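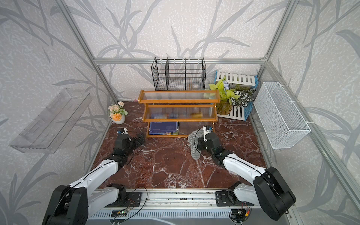
Somebody wrote to us after the last round to say that she had never once thought about where she puts an odd sock until she was asked to, and could she please come back and do the shelf again? She can, and we would love a few more people to join her!

The Halász Room in Brondham is looking for people to take part in our next set of tidying sessions, which run through June. You'll be given the sort of bits and pieces most of us have lying about at home (a grey knitted sock, a pot of artificial flowers, a little two-tier shelf, a wire mesh file organiser) and asked to put them in whatever order feels right to you. There's no correct answer, and we are every bit as glad to hear from the cheerfully messy as from those of you who line up your book spines.

Each session lasts up to 2 hours, with a good long tea break in the middle, and everyone comes for 2 sessions. We pay £59 for the pair, plus your bus fare from Corkau or Jindemby if you keep the ticket.

You should be over 18 and happy to chat while you tidy, as we like to hear why the flowers went on the left, or why you moved them back again. Do tell us if you'd prefer to work sitting down.

To put your name forward, write a few lines about the untidiest corner of your home and post them to The Halász Room, PO Box 1134, Brondham.

Notice put up 3/3/22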